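Unit 4: What a blurb promises

Read the back cover of Skistard before class. It runs 107 words and makes six claims about the book. Mark the ones the first 20 pages support. I found two.

Blurbs for comic mysteries lean on pile-up: a dull job, an exotic town, a corpse, a handsome stranger. That tells you what is in the novel. Whether any of it is funny is another question, and "hilarious" on a jacket is no evidence. 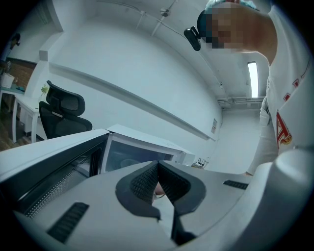

WEEK 4 / GENRE AND MARKETING

Compare Keskin, sold as a thriller, with Jeltance, sold as romance. Both open on a missing sister. I doubt a reader given bare pages could sort them, whatever the publishers say about "clear genre signals."

Write up to 500 words: pick one jacket claim and test it against the text. Quote lines. Please don't tell me the book "keeps you guessing" unless you can show me where you guessed.

Horkar Reading Program | Contact the office | Back to top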